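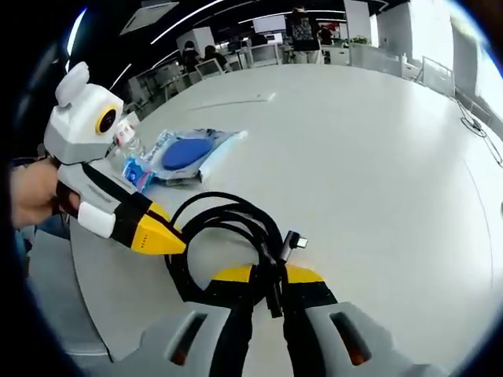 Get both hands free before you start, and keep the work within reach.

Getting rings and stains off a white table

White tops show everything, and most of the damage I see comes from the cleaning and not from the drink. Start with the mildest thing and only go further if the mark is still there once the surface has dried.

Fresh tea and coffee: blot with kitchen paper, then wipe with warm water and a drop of washing-up liquid. Wipe again with plain water and dry with a tea towel. Soap left behind goes sticky and picks up dirt.

Old rings: mix bicarbonate of soda with a little water until it is like toothpaste. Spread it over the ring, leave it for 12 minutes, then lift it off with a damp cloth. Don't scrub. On a gloss finish, try it on the underside first.

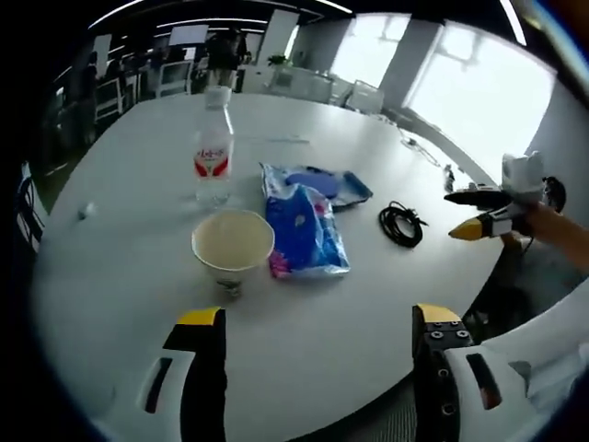 Most rings start at the base of the cup. A drip runs down the outside, collects under the rim at the bottom and sits there until somebody moves it. Mugs with a rough unglazed foot are the worst. A paper cup left near the middle of a round white table, like this one, can mark it just as well, so put a coaster or a folded napkin under it and throw it out when you have finished.

Ink: dab with a cotton bud dipped in surgical spirit, working from the outside in. Change the bud often. Keep spirit off varnish and painted wood.

Sticky tape marks: warm the patch with a hairdryer on low, roll the glue off with your thumb, then wash as above. Cooking oil will shift the last of it.

Heat marks: a white bloom on varnished wood sometimes fades by itself in a few days. On melamine a scorch is usually permanent.

Jinfeng Pan wrote in from Wallenley to ask about cream cleaners. They are fine on a sink, but they will dull a shiny table and the dull patch then stains faster. Use the bicarbonate.

Last updated March 3, 2021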